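Home | Cells | Releases | Checklists | Contacts
7 min read

Software Release Inspection Checklist, Two-Arm Garment Cell
Applies to: perception, planner, low-level control, logging tools
Build under inspection: 1227
Previous accepted build: 1163
Filled in by: Usman Arain
Second reader: Gifty Dankwa
Month: November

Marks used: OK = passed. C = passed with comment. F = failed, build may not be promoted. N/A = not run on this build.

Section 1. Before power

1.1 Emergency stop opens the motor supply on both arms. OK
1.2 Stop is latched in software after the button is released. OK
1.3 Controller refuses to start if the joint limit file does not match the arm serial number. C
Comment (Arain): The refusal works. The message prints the expected hash and leaves out the one it found. Ankrah to add the second value. Not a blocker.
1.4 Cable slack checked by hand through full wrist travel, left and right. OK
1.5 Both base mounts checked with torque wrench. OK

Section 2. Low-level control

2.1 Control loop holds its period for the full soak with all cameras streaming. OK
2.2 Missed-deadline counter is zero at the end of the soak. C
Comment (Arain): Counter read 2. Both misses fall inside the log rotation, and the arms were holding position. Rotation moved to the logging process in the branch Mahama. Rerun there gave zero. The branch must be merged before promotion.
2.3 Following error trips at the configured limit. OK
2.4 Gripper current limit holds when closing on cloth. OK
2.5 Gripper current limit holds when closing on nothing. C
Comment (Dankwa): Limit holds, but the planner is told "grasped" for one cycle before the width check corrects it. Same behavior as in the previous build. See 4.3.
2.6 Loss of one arm's bus stops the other arm. OK

Section 3. Perception

3.1 Fixed camera to base calibration loaded, residual under limit. OK
3.2 Wrist camera calibration loaded for each arm separately. OK
Comment (El-Sayed): Swapping the two files on purpose now raises a fault at startup. In the previous build it did not.
3.3 Time stamps of fixed and wrist cameras agree within one frame period. OK
3.4 Garment masks stay separate when two items lie close together. C
Comment (El-Sayed): Good on blue against cream. Black on black in the bin comes out as a single mask however many items are in it. Planner treats the bin as one obstacle, so there is no effect on motion. Do not use the bin mask for counting.
3.5 Fold edge detector returns a grasp candidate on pale cloth under normal light. C
Comment (El-Sayed): Exposure on the wrist camera clips on the bright side of the cream item. Candidate score dropped from 73 to 63 between the shaded and the lit side of the same garment. Both are above threshold. Metering region should follow the candidate and not the whole view. Ticket open.
3.6 Flat objects on the table are labeled "keep out" and not "cloth." OK

Section 4. Planning

4.1 Arm-to-arm clearance is checked along the full path, not only at the waypoints. OK
4.2 Path is rejected when the wrist would pass through the bin rim. OK
4.3 Lift does not begin until gripper width and current agree. F on first pass, OK on rerun
Comment (Dankwa): First pass let the lift start on the early "grasped" flag from 2.5. MacAulay added a hold of three cycles. Rerun started no lift on an empty gripper. The hold is a patch. The flag itself has to be fixed at the source, and this item stays on the checklist until it is.
4.4 Idle arm parks open and clear of the working arm. OK
4.5 Operator pause during a lift holds the cloth where it is. OK
4.6 Resume after pause replans from the current pose. OK

Section 5. Logging and tools

5.1 Every episode carries the build number and calibration hashes. OK
5.2 Replay tool Pastia opens logs from the previous build. OK
5.3 Replay tool shows fixed and wrist views on one timeline. C
Comment (MacAulay): Timeline is right. Scrubbing backward drops wrist frames from the display. The frames are present in the log.
5.4 Disk-full condition ends the episode cleanly. N/A
Comment (MacAulay): Test volume was not mounted. Carry over to next build.

Section 6. Views
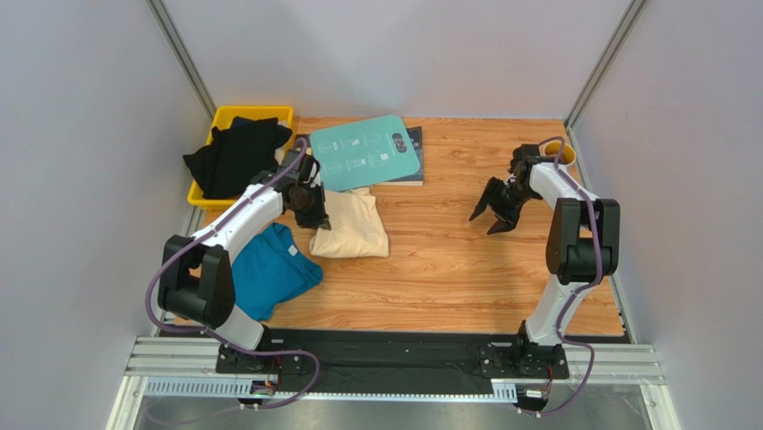
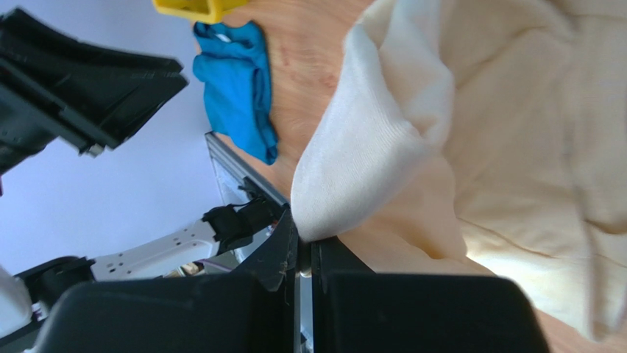
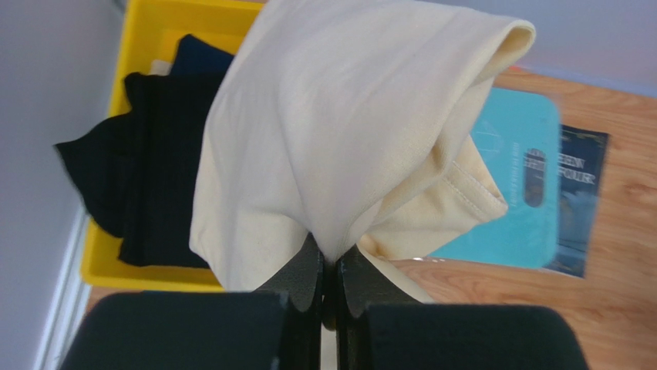

Two-arm garment cell. First view: fixed camera, both arms. Second view: wrist camera, thick fold of the cream item at the fingertips (3.5). Third view: wrist camera, cream item clamped between the jaws and raised (4.3).

Result: accepted with comments. Promotion waits on the Mahama merge (2.2).
Open items: 1.3 Ankrah. 2.5 Dankwa. 3.5 El-Sayed. 5.3 and 5.4 MacAulay.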